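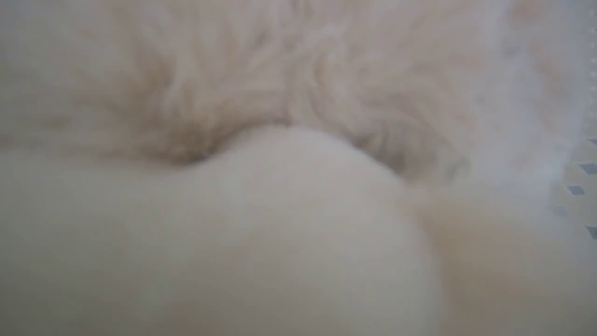

Sheepskin (care and washing)

Sheepskin care is the general name for everything people do to keep a woolly hide, or one of its man-made cousins, soft and clean. I've been adding to this entry on and off for years, and I've kept it in my own words because most of what I know comes from ruining things.

Types

A real sheepskin is the skin of the animal with the wool still on it. Fake ones have a knitted or woven backing with acrylic or polyester pile stuck through it. Then there are the long-haired ones, often sold as Icelandic, which have a coarse outer hair over a soft underlayer and tangle if you so much as look at them. Turn the thing over before you do anything else! Suede on the back means real, cloth means fake, and the two want very different treatment.

Tanning matters too. Skins tanned with chrome or with the chemicals used for medical fleeces can often go in water. Alum-tanned skins (the old white sort) mostly can't, as the alum washes out and you're left with something like a stiff board. My first one was alum-tanned. I used it as a doorstop for a while.

Everyday care

Shake it outdoors, then hang it somewhere breezy out of strong sun. Brush it with a wire pet brush, starting at the tips and working down to the skin a little at a time. Small spills lift with a damp cloth and a drop of wool wash. I'd avoid talc, whatever your gran says – it gets down to the roots and stays there. Cold, dry weather is lovely for airing. I do mine on the line at Ernholm when there's frost about, and they come in smelling of nothing at all.

Machine washing

Read the label, and if it says no, believe it. For washable skins I use the wool cycle at 30 degrees or cooler, a slow spin, and a liquid made for wool or sheepskin. Never use anything biological. The enzymes that eat gravy will also have a go at wool, which is a protein, and at the skin underneath it. Fabric softener is no help either, and on fake fur it leaves a greasy coat that grabs dust. Wash it alone, and give it plenty of room to move. A soaked fleece weighs far more than you'd expect, so an overfull drum will thump about horribly on the spin. 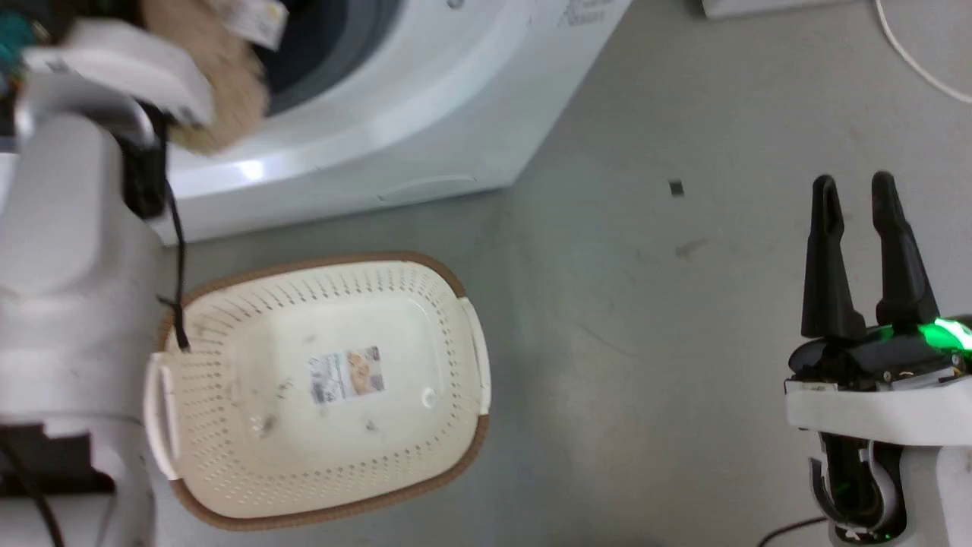
Valbona Omerović wrote in to disagree with me about the spin. She thinks slow spinning does more harm than good, as the skin then sits wet for days and goes hard, and she puts hers through a medium spin inside a cotton duvet cover. I've tried it since with two old skins and she has a point, though I'd still go gently with anything you're fond of.

Drying

Dry it flat, wool side up, away from radiators. While the back is still slightly damp, pull it by hand in every direction, and do it again a few hours later. It's dull work, but it's what keeps the leather supple. Brush when fully dry. Fakes dry much faster and only need a shake, but keep them off high heat, as acrylic pile frizzes and won't go back.

Storage and moths

Clean it first, always! Moths go for wool with skin oils or food on it. Use a cotton bag, never plastic, and have a look inside each September before the heating goes on. If you find grubs, a fortnight in the freezer sorts out most of them.

Last changed February 11, 2022, when I put in the bit about duvet covers.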